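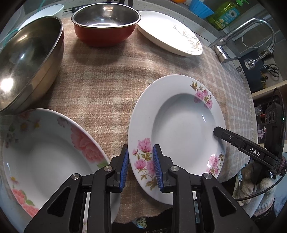 Which print of Kuscombe are we scanning from?
The Urnenia one, for reels 1 and 2. Reel 3 will have to come from the Salazar dupe unless something better arrives.

November 22, 2020

Bench work on the Urnenia print all morning. It is 16mm, black and white, optical sound, on 1000 ft cans with the wrong lids. Labels say Gudura, which was the working title, so anyone searching the shelf list for Kuscombe will miss it. I have put both titles on the new cards and asked Dindo to fix the database entry.

Reel 1: good. Head leader is not original. Light base scratches all the way through, mostly on the left, should go with the wet gate. Two tape splices near the start have oozed. Took them apart, cleaned both sides, remade them. Lost no picture.

Reel 2: shrinkage is higher than reel 1 but still runs on the scanner with the soft rollers. Perforation damage for a stretch after the railway station sequence. Repaired with perf tape on one edge only. There is a jump in the middle of the kitchen argument and I can't tell if it is a missing shot or how the film was cut. The continuity script has a line there ("she goes to the window") that isn't on the print. Check against Salazar before anyone starts grading.

Reel 3: smells of vinegar and has gone badly wavy at the edges. I wound it by hand as far as the wedding and stopped when it began to cup. It is in its own vented can in the cold room, away from the others. Please leave it there. Strips in the can, to be read tomorrow.

Lilibeth did the sound test on reel 1. Track is variable area, a bit noisy, with a thump at each of the old splices. She wants to scan the track separately at the higher setting and not take it off the picture scan. Fine by me, but it adds a pass and we should book it now.

Scanner: exposure test on reel 1, frames 900 to 2289. First go was too hot in the snow scenes, nothing left in the sky. Second go one stop down and the faces went muddy. Settled on halfway between, two-flash on. Files are on the test drive in the folder named Gudura. I'll rename it when the database is done, so don't move it before then.

The Salazar dupe: I had another look at it on the viewer. Contrast is hard and the image is slightly cropped at the top, which will show when we cut from reel 2 to reel 3. Dindo thinks a reframing of the last shots of reel 2 would hide it. I would prefer to leave the join as it is and say so in the programme note. Not settled.

To do:
Order more perf tape, down to the last roll
Read the strips from reel 3
Compare the kitchen scene in both prints
Clean the gate, there was emulsion dust on it after reel 2
Write to Urnenia about the lids and ask if they have any trims — the loan form mentions a fourth can but we only got three
Loan runs out in January, ask for longer if reel 3 is going to be tried again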